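Skip to content
Home Talks Notes Workshops About Contact

Search this site Type and press Enter Clear

Slow Glaze, Short Firing: speaker notes

Notes for the talk given at the Fullcombe potters' weekend, 2025-04-18. Radosław Zawadzka

These are the notes I spoke from, tidied up a little. Several people asked for them afterward. Where I wandered off the notes on the day I have put in what I remember saying. Slide cues are left out except where the text makes no sense without them.

Opening

Thank the hosts. Say where the fire exits are. Ask people at the back if they can hear.

I make tableware. Mostly mugs, some bowls, a few plates when somebody orders them. I have worked at the Grabowska studio in Stastine long enough to have ruined a lot of clay there. The talk is about handles, and about what happens to a handle between the wheel and the kitchen cupboard. I'm leaving out decoration. I'm also leaving out teapots, which are a different talk and a longer one.

The question I get asked most at markets is why one mug is comfortable and the next one isn't, when they hold the same amount and cost the same. Most of the answer is in the handle. Some of it is in the wall thickness and the foot, and I'll get to those.

Pulling versus other methods

Ask for hands: who pulls, who rolls a coil, who uses an extruder, who casts.

I pull. I was taught to pull and I still find it the quickest way to get a taper. You hold a carrot of clay in one hand, wet the other, and draw down with even pressure. Turn the carrot over often or one edge gets thin. The usual fault is too much water. The clay gets soft on the outside, you squeeze harder to get a grip on it, and the strap tears near the thumb.

Extruded handles get a bad name they don't deserve. If the die is clean and the clay is well wedged, the strap comes out stronger than most pulled ones. What it lacks is taper, and you can add that. Extrude it slightly thick, attach the top end, then pull it a few strokes in place. I did a batch of 60 this way last December for a café order and I could not pick them out from the pulled ones a month later.

Cast handles come out very regular. They also hollow out if the slip drains, and a hollow handle holds steam in the kiln if you hurry it. Cast them solid if you can. If you can't, put a pinhole on the underside where it meets the body.

When to attach

The body and the handle should be at the same stage of drying. Everybody has heard this and most of us still get it wrong on a busy day. I go by touch. The rim should hold its shape when I press it gently, and the handle should bend without showing fine cracks along the outside of the curve. If the handle cracks, it's too dry. Don't wet it and hope. Make another one.

Score both surfaces. Use slip made from the same clay, with a few drops of vinegar in it if you like. I have tried it with and without and I keep the vinegar mostly out of habit. Press firmly and support the wall from inside with two fingers while you do it. A lot of mugs go oval at this stage and the maker blames the kiln.

Wrap the handle loosely in plastic overnight. It has more surface than the wall does and it dries first. That difference in drying is where the crack at the top joint comes from. At Grabowska we cover the whole board for a night, then uncover the bodies and leave only the handles covered for the second day. It takes longer and we lose fewer.

The opening

Leave room for fingers after shrinkage. My clay loses 10 percent from wet to finished, so a loop that fits my fingers snugly on the bench will be too tight on the table. I cut a cardboard gauge at the wet size and hang it on a nail over the wheel. I check the first mug of a run against it and then one from each board.

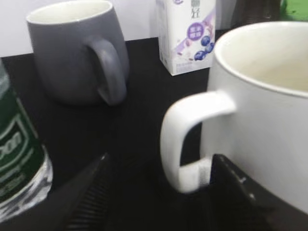
Decide how many fingers you are making the handle for. A two-finger handle on a small cup is fine. A two-finger handle on a big mug full of coffee means the third finger ends up underneath, pressed against the hot wall or taking all the weight on one knuckle. For a large mug I make room for four fingers or I make room for three and give the little finger a clear place to rest at the bottom of the curve.

The top of the loop should leave the body close to level. If it drops away at once, the hand slides down. If it rises above the rim, it looks elegant and gets knocked off in the sink. Mine comes out level, turns over a fairly tight shoulder, and goes down nearly straight. The thumb sits on the shoulder. Some people put a thumb rest there. I stopped doing that because left-handed customers and right-handed customers put their thumbs in slightly different spots and a rest only suited one group or the other.

Cross section matters more than outline. A flat strap with sharp edges cuts into the finger. A round handle rolls. I aim for an oval that is slightly flatter on the inside, and I run a damp sponge along both edges before the piece goes on the drying board.

Balance

Pass round the sample cups at this point. Ask people to hold them full as well as empty, there is a jug on the side table.

A mug that feels good empty can tip forward when it's full. The farther the handle stands off from the wall, the harder the wrist works. Keep the loop close, with enough gap that knuckles don't touch the wall. If the base is thick, the mug feels heavy in the wrong place. I trim more than I used to. The wall should feel even from foot to rim, with a little extra left at the rim so it doesn't chip.

Weigh your mugs for a week. Write the weight on the bottom in pencil before bisque, it burns off but you can note it down first. I found that the mugs I threw after lunch were heavier than the ones from the morning. I have no explanation for it. I now throw in the morning and trim after lunch.

Glaze on handles

Glaze runs thin over edges and pools in the inner corner at the joints. On a dark glaze this can look good. On a pale glossy glaze it shows every dent you left there. So clean up the joints properly at the leather-hard stage, because sanding after bisque is dusty work and never quite gets in.

If you dip, hold the mug by the foot with tongs. Holding it by the handle leaves bare marks in exactly the place people will look. Count in your head while it's under. I use the same count every time and change the thickness of the glaze in the bucket instead. Stir more than you think you need to.

Firing notes

I bisque first to the low range and go slowly up to 800 Fahrenheit. Most of my handle failures happened below that point, when the pieces still had moisture in them and I was in a hurry. After that I let the kiln get on with it. For the glaze firing I stack with the handles facing the middle of the shelf, away from the elements, and I leave a finger's width between each handle and its neighbor. I have chipped apart enough pairs to be strict about this.

Cool slowly. We leave the lid shut at Grabowska until the next day. I know studios that crack it early and get away with it. Our kiln is old and sits in a cold room — opening it early has cost us a whole shelf.

Testing

Fill the mug with boiling water and hold it for 90 seconds. If the handle gets too hot to hold, the joints are too thick or the loop is too close to the wall. Empty it and set it down on the handle side, gently, on a wooden board. It should rest without rocking much. Then put it in the dishwasher every day for a month. I keep one from each batch at home for this. The family complains about the odd ones at the back of the cupboard.

The Sillov workshop does a pull test on theirs with a hook and a luggage scale. I tried it. It told me my handles would hold far more than a mugful, and it didn't tell me anything about chips, which are the real reason people stop using a mug. I still do it once for any new clay.

Questions from the floor

Someone asked about mending a handle that has come away after bisque. I wouldn't sell it. For yourself, there are mending pastes, and glaze will sometimes hold it, but I would keep pencils in it.

Someone asked about porcelain. Same rules, drier and slower. It remembers being bent, so don't correct the curve twice. Get it right, put it down, and leave it.

Someone asked which clay I use. It's a plain white stoneware from a supplier near Stastine, and they change the recipe now and then without telling anyone, so test every new delivery.

The cardboard gauge pattern was on the handout. If you didn't get one, write to the studio and we'll mail it.

Related talks

Feet and Foot Rings: what to trim and when
Bucket Glazes for Shared Studios
Packing a Kiln Shelf
Lids That Fit (two-part workshop notes)
A Visit to the Sillov Workshop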